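Leditz Hobby Grease, 2 oz tube
03/04/2026 | by Urrego
17 shares | 2 comments

I've sold a lot of greases in this shop, and Leditz is the one I keep grabbing for my own kits (train sets, wind-up toys, you name it!).
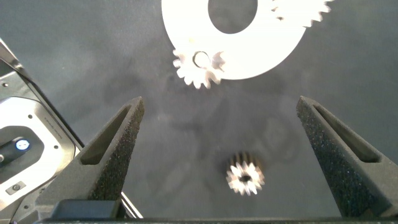 How much do you need? A dab the size of a pinhead per gear, then spin it by hand to spread it.

The tube has a skinny tip that gets into tight spots, and the cap screws on so you can toss it in a drawer.

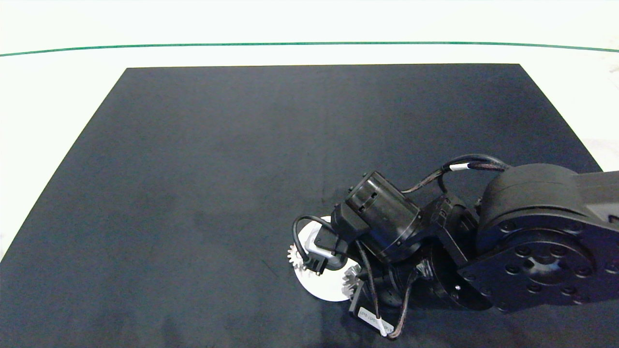
Will it stain clothes? It can, so wear an old shirt and dab any spots with dish soap.

I used Fusia for years and liked it fine, but it got gummy on me over the winter.

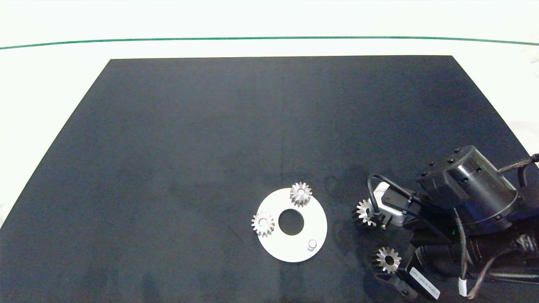 Leditz goes on clear, and I love that on light parts. I do my greasing over a dark mat – a flat white ring like that one is so easy to find again when you look up from the instructions! Wipe off any extra with a cotton swab.

My tube is still going after a whole shelf of kits, 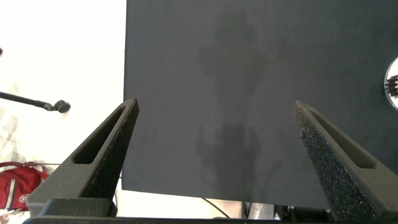
and I'm not stingy with it either! We have more coming in March, same size, same tip.

300 likes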